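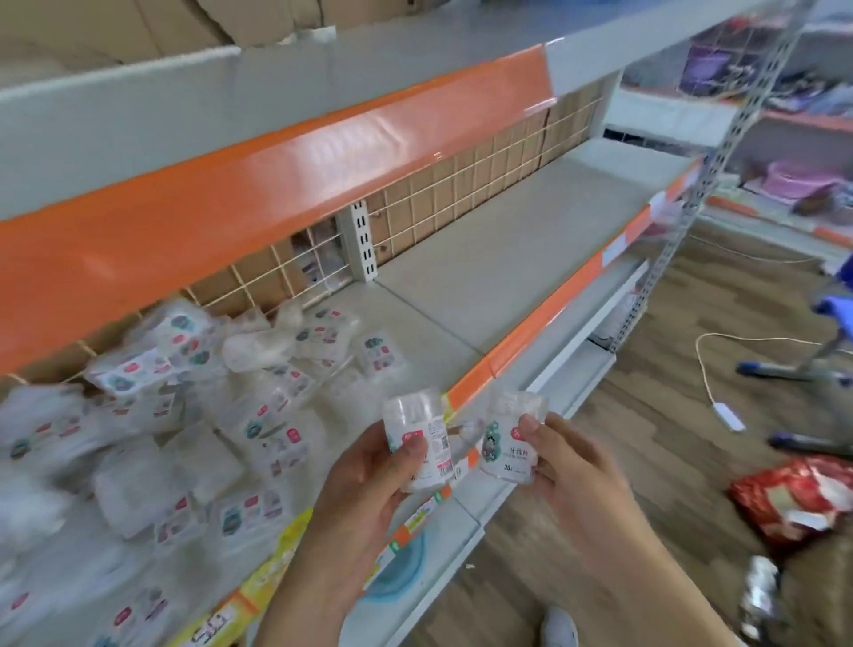
Fehlerbild beim Regaleinräumer Namura: Nach 336 Griffen blieb der Arm stehen, Meldung »Objekt nicht gefunden«. Die Tiefenkamera misst durch klare Verpackungen hindurch auf das Gitter dahinter. Der Greifer schloss 40 mm zu tief, Not-Halt über die Kraftgrenze – korrekt ausgelöst, kein Schaden.

Firmware 4 filtert solche Messpunkte nun heraus. Bis zum Nachtest räumen wir die Zahnseide-Sticks von Hand ein. 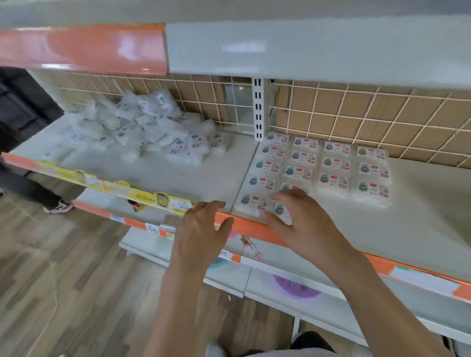
Flache Packungen in Spalten, links der lose Haufen.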